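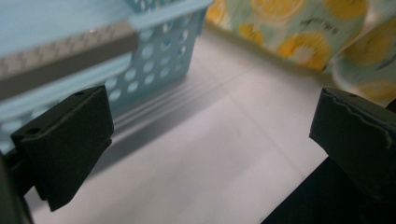 Figure 5. Light blue plastic basket with a perforated side wall, on the white tabletop.

3.2 Containers and work surface

Sorting was done on a white tabletop, which made small items easy to find and gave the same background in every session. The basket in Figure 5 is pale blue plastic, with a smooth rim and round holes set in a regular grid along the side wall. We compared open baskets of this kind with solid-walled bins over 179 sorting rounds.

Haldane reported that people check the contents of a container less often when they can see into it from the side. Our notes agree in part. The holes let some light through – enough to tell a full basket from an empty one – but participants still leaned over the rim to look for a particular item. Thin objects such as pens sometimes caught in the holes and had to be pulled free by hand. These rounds were kept in the analysis and marked as delayed. Times for both container types are given in Section 4.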